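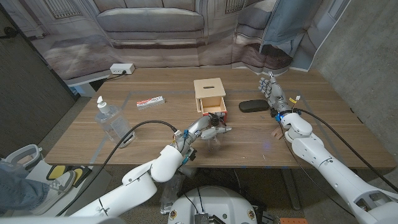

About Batham Björklund

Batham Björklund repairs old wood windows and builds storm windows to fit over them. We work out of a single shop in Kalthorpe and take jobs within an hour's drive of town. Most of our customers own houses built before the war. The rest are churches, small libraries, a few schools, and landlords with buildings on the older streets near the river.

We began as two separate businesses. Batham was a glazing shop that cut replacement panes and did a little mirror work. Björklund made screens and porch doors two doors down. For years the shops sent each other customers, and when the screen shop lost its lease the two moved in together and kept both names. The sign painter ran them together without an "and" and we left it that way.

What we do

A typical job is a set of double-hung windows that no longer open, rattle in the wind, or have been painted shut. We take the sashes out, board up the openings with insulated panels, and bring the sashes back to the shop. There we strip the paint, take out the old putty, repair or replace any rotted wood, reset the glass, prime, paint, and hang everything again on new cord. A set of six takes us three to four weeks in most months. In the fall it takes longer.

We keep old glass whenever we can. If a pane is cracked, we try to match it from the salvage racks, where we have old sheet glass in most of the common sizes. Customers who want new glass in an old sash can have it, but the sash weights may need to be changed to suit.

Last year we finished work on 1,857 sashes. That was our largest year, and a good part of it came from one school building with 126 openings. We don't expect to do that many again soon, and we have turned down two jobs of that size so we can keep up with houses.

The Omow storm window

The Omow is our own storm window. It is a wood-framed unit with a glass panel for winter and a screen panel for summer, and both panels come out from inside the house. We started making it after hearing the same complaint over and over, which was that people with upstairs windows did not want to stand on a ladder twice a year.

Every Omow is made to measure. Old openings are seldom square, so we measure the width in three places and the height in two, and then check the diagonals. Frames are ordinarily pine. We can use cypress for windows that face the weather, at extra cost. Hardware is plain steel or brass.

We have installed nearly 3,479 square feet of Omow panels on the library buildings alone, and houses make up the larger share. Parts for the first ones we made still fit the ones we make now. If a latch breaks, call the shop with the number stamped on the lower rail and we will mail you another.
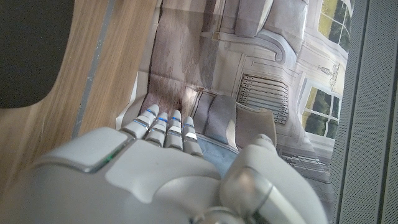
Replacement screen cloth is also sold by the yard at the counter, along with glazing points, sash cord, and the putty we use ourselves. The putty comes in quart cans and keeps about a year if the lid is pressed down all the way.

How we price work

We come out and look before giving a price. The visit is free inside the Kalthorpe town limits and costs a small travel fee beyond them, which comes off the bill if you go ahead. You will get a written estimate listing each window separately. Some people have us do the whole house, and some do the north side one year and the south side the next. Either is fine with us.

Paint on older windows often contains lead. We test for it at the first visit and include the cost of safe removal in the estimate. Please do not start scraping on your own before we arrive. If you already have, tell us, and we will plan the work around it.

We ask for a third of the price when the sashes leave your house and the rest when they are back in and working. A window that sticks or binds in the first two years gets fixed at no charge. Paint is covered for one year - it would be longer if we had any control over gutters.

Learning to do it yourself

In winter we run a Saturday class on basic sash repair. It meets for four weeks in the shop, and each person brings one sash from home. By the end most people have reglazed it and know how to rope a window. The fee is $189 and covers materials, except for any wood that has to be replaced. You will need gloves, eye protection, and clothes you don't mind getting putty on. Class size is small and it fills early, so put your name down in October if you can.

We don't teach lead paint removal in the class. Sashes with old paint are stripped by our own crew first, for a separate charge.

Visiting the shop

The counter is open from 7:30 a.m. to 4 p.m. on weekdays, and until noon on Saturdays when there is no class. There is parking on the street and two spaces by the loading door. Please leave the loading door itself clear. If you are bringing in a sash, wrap it in a blanket and carry it upright.

For an estimate, call or stop in with your street address and the number of windows you have in mind. A photo of the worst one is useful. Between September and Thanksgiving the wait for a first visit can run to five weeks, and in late winter it is usually a few days.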